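Projektbericht, Gruppe 3: Regeln für das Greifen weicher Verpackungen
Nesrin Bayram, Lorenz Grabner, Senan Costello
Betreuung: Notburga Fankhauser

1. Ausgangsfrage

Unser Auftrag lautete, den internen Leitfaden für Pick-and-Place-Versuche anzuwenden und zu bewerten. Der Leitfaden stammt noch aus dem Vorgängerprojekt Motedance und umfasst Vorgaben zu Arbeitsraum, Geschwindigkeit, Objektauswahl und Protokoll. Wir waren von Anfang an nicht überzeugt, dass ein Regelwerk, das für Kartons geschrieben wurde, bei Folienbeuteln viel taugt. Der Bericht fällt entsprechend aus.

2. Was der Leitfaden verlangt

Die Objekte sollen »in definierter Lage« auf dem Tisch liegen. Was eine definierte Lage bei einem Beutel sein soll, steht nirgends. Ein Karton hat Kanten, eine Nudelpackung von Maruchan hat Knitterfalten, und die Folie spiegelt die Deckenbeleuchtung. Mwangi Lema, der den Leitfaden mitverfasst hat, meinte auf Nachfrage, man habe damals an starre Körper gedacht. Das hätte man hineinschreiben können. 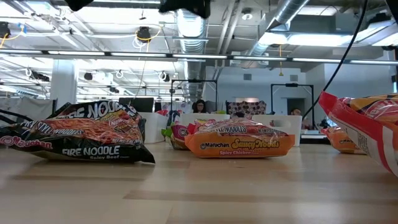
Ähnlich unklar ist der Abschnitt über Personen im Raum. Gefordert wird ein Abstand von 930 mm zwischen Tischkante und nächstem Arbeitsplatz, gemessen im Stillstand. Ob die Zahl aus einer Risikobeurteilung kommt oder aus dem Grundriss des alten Labors, konnte uns keiner sagen. Eine Norm wird an dieser Stelle nicht zitiert. Wir haben den Abstand eingehalten und halten ihn trotzdem für schlecht begründet: Die Reichweite des Arms kommt in der Formulierung gar nicht vor.

3. Protokollpflicht

Jeder Greifversuch ist in Clorna einzutragen, mit Objekt, Lage, Ergebnis und Freitext. Von unseren 325 Versuchen haben 300 einen vollständigen Eintrag. Bei den übrigen fehlt die Lage, meistens weil die Auswahlliste nur »liegend« und »stehend« kennt. Ein Beutel, der schräg an einem anderen lehnt, passt in keine der beiden Kategorien. Wir haben diese Fälle offen gelassen und nichts nachgetragen.

4. Bewertung

Brauchbar fanden wir die Not-Halt-Prüfung vor jeder Sitzung und die Regel, dass beim Umlegen von Objekten der Arm gesperrt sein muss. Beides kostet wenig Zeit. Den Rest würden wir in dieser Form nicht weiterverwenden. Vorschläge für die Überarbeitung:

Lageklassen für verformbare Objekte ergänzen, mindestens flach, gefaltet, angelehnt.
Abstände aus Reichweite und Anhalteweg herleiten und die Quelle angeben.
Beleuchtung ins Protokoll aufnehmen.

Ob das die Ergebnisse vergleichbarer macht, wissen wir nicht. Dafür müsste eine zweite Gruppe dieselbe Reihe nach dem geänderten Leitfaden fahren.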